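Packing bench, Prastton – April

We reuse flat cartons and kraft paper tape wherever we can, and the Maddale orders were got ready at the bench the same way. Kamarul Wibisono looks after the carton stock and Aiman Setiawan does most of the taping. Old cartons get flattened, sorted by size and stored under the bench until they're needed.
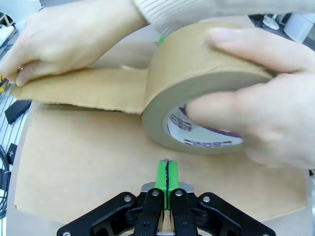 Brown kraft tape on a sheet of cardboard, with a narrower strip held down beside it. The roll has purple printing inside the core.

Paper tape stays on when a carton goes into recycling, so there's no peeling. We buy it through Tjoa and went through 89 rolls last year. Torn strips are kept for padding – they go in the bin at the end of the bench.
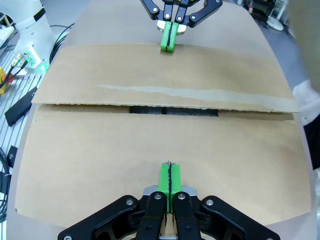 Carton lying flat, flaps partly open. The pale streak across the upper flap is a scuff or leftover tape.

Cartons with crushed corners are cut up for strips.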